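Review: Plirnley 3, motion planning and grasp tooling for people with one arm and too many opinions

Posted Sat 23 May

I have been burned by planning software before. The last package I bought for the bench came with a quick-start guide that was anything but, and a support forum where the most recent post was mine, asking if there was anybody there. So when Skiteck started selling Plirnley 3 as a "complete manipulation stack for small teams", I renewed my old habit of waiting for somebody else to go first. Then Salma Fahmy, who shares the workshop and pays half the rent, bought a seat licence on the joint card and told me afterwards. I've now had it for 14 days.

Plirnley sits between your cameras and your arm controller. It takes in depth and colour, builds a collision scene, plans the motion, runs it, and writes a log of the whole business. There are three parts you'll care about: the planner, the perception module (sold under the name Drallwood, for reasons I assume involve a whiteboard and a long lunch), and the replay viewer. You can buy them separately. The planner alone isn't much use without the viewer, as you'll find out the first time it refuses to move.

Our work is taking apart and putting back together old desktop computers. It's a good test for this sort of software and a rotten way to make a living. The inside of a tower is a box full of smaller boxes, half of them shiny, with cables draped wherever the last person left them. A planner that looks brilliant stacking foam cubes will go to pieces in there.

Installation

Took most of an evening. The installer pulls down everything it needs, which is welcome, and then asks for 9 separate permissions in 9 separate dialogues, which is less so. One of them wanted access to my calendar. I said no and nothing has broken yet.

Describing the arm to it was painless. Describing the gripper was not. Plirnley wants a collision mesh for every moving link, and if you hand it something lazy it'll plan as if your gripper were a brick. I did the lazy version first and it declared the whole interior of a computer case unreachable. Fair enough, for a brick. With a proper mesh of the fingers and linkages it started finding ways in.

Perception

Drallwood is the part I expected to hate. It's the part I'd now pay for twice, with one large grievance about metal.

On matte surfaces it's superb. Slots, connectors, chokes and header pins all come through as clean geometry, and you can click on a point in the live view and tell it "approach from here" without touching a config file. It fits planes and boxes to whatever it sees and lets you correct the ones it gets wrong by dragging a corner. I've wanted that for years.

Then you bring the wrist camera in beside bare metal.

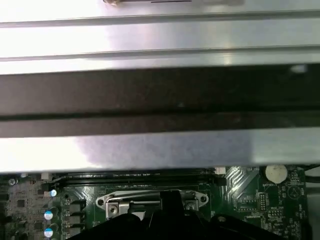
Glare is where the confidence numbers start telling fibs. Drallwood gives every surface patch a score, and you set a threshold below which the planner treats the patch as solid out of caution. Sensible design. Trouble is, a bright reflection can come back as a very confident hole. The planner sees free space, gets excited, and proposes a lovely direct path through a sheet of aluminium. I caught it in the preview. Had I been making a cuppa, I'd be writing a review of replacement fingers.

The fix is a setting called specular hold, which keeps the older surface estimate whenever the new one vanishes too suddenly. It's off by default. It's on page 162 of the manual, between the licence terms for a font and a table of keyboard shortcuts. Turn it on before you do anything else.

Planning

Once it has a decent scene to work with, the planner is quick and, to my mild annoyance, tidier than the one I wrote myself. Paths in and out of a confined space look like something a careful person would do. It prefers to back straight out before it swings the wrist, and you can weight that preference by zone, so it behaves inside the case and gets a move on outside it.

The held-object handling is the best feature in the box. Close the gripper on something, tell Plirnley roughly what shape it is, and the part is attached to the arm model for every plan that follows. Flat things are the hard case. They stick out further than you think and always in the direction of something fragile.
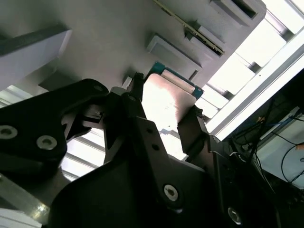
Flat part in the fingers, gripper at a steep tilt. Plirnley treats the part and the fingers as one shape when it checks for collisions.

You can also give the held part its own clearance margin, separate from the arm's. I run a generous one for anything rectangular and a stingy one for screws. The shape library has boxes, cylinders, plates and something called a "soft wedge" that I have not found a use for. Salma reckons it's for sandwiches.

What it doesn't do is notice when the part shifts in the grasp. You set the pose once and Plirnley believes it with the faith of a golden retriever. There's a re-estimate button, but you have to stop the motion to press it. Cherkaoui, the open toolkit we used before this, at least tried to track the part continuously. It tracked it badly, and at times tracked my elbow, but it tried.

Multi-camera setup

We run a fixed camera over the table along with the one on the wrist, and merging the two is where I expected to lose the weekend. It took under an hour. You jog the arm through a set of poses, the software watches from both sides, and it works out where everything is. The residual plot at the end is clear enough that you can tell a bad pose from a bad mount.
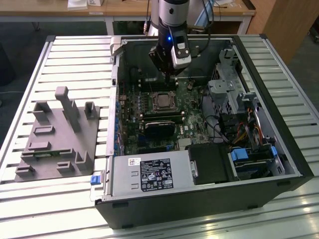

The fixed view does the heavy lifting for the coarse scene: the case walls, the drive cage, the power supply, the general position of everything you'd rather not hit. The wrist view then fills in detail where you're working. You can set which camera wins where they disagree, per region, and I'd suggest letting the wrist win inside the case and the fixed one win everywhere else. The default is a blend, and the blend gave me ghost walls.

Cables remain unsolved. Plirnley models them as a fuzzy volume you're advised to avoid, and in a case with a proper bundle coming off the supply, that volume eats a third of the room. You can mark a region as "compliant" and it'll allow gentle contact, with a force limit if your controller supports one. Ours does. I still hold my breath.

The viewer

Gorgeous, and a memory hog. My longest session log has 2451 planning events in it and scrubbing through that brought a respectable workstation to its knees. Shorter logs are fine. Each failed plan is stored with the reason it failed, in plain words, and the offending link glows orange. After years of reading "error: no solution" I got a bit emotional.

Exporting is mean, though. Video and a proprietary file, that's your lot. If you want joint trajectories as ordinary text you need the next tier up, and the next tier up costs more than our arm's service contract.

Niggles

The dark theme isn't dark in the settings pane. Undo works on scene edits but not on zone weights. Undocking the preview window on a second monitor loses it for good until you restart. Support answered my one ticket in two days, courteously, with a link to the page I'd quoted in the ticket.

Verdict

Four out of five for the planner, four and a half for Drallwood with specular hold switched on and two with it off. Three for the viewer until they do something about the memory. If you've got a single arm, tight spaces and no appetite for writing your own collision checker, it's worth the licence. If all you do is move things from one open tray to another, stay with Cherkaoui and spend the difference on better lighting.

We're keeping our seat. Salma has already put the renewal on the joint card.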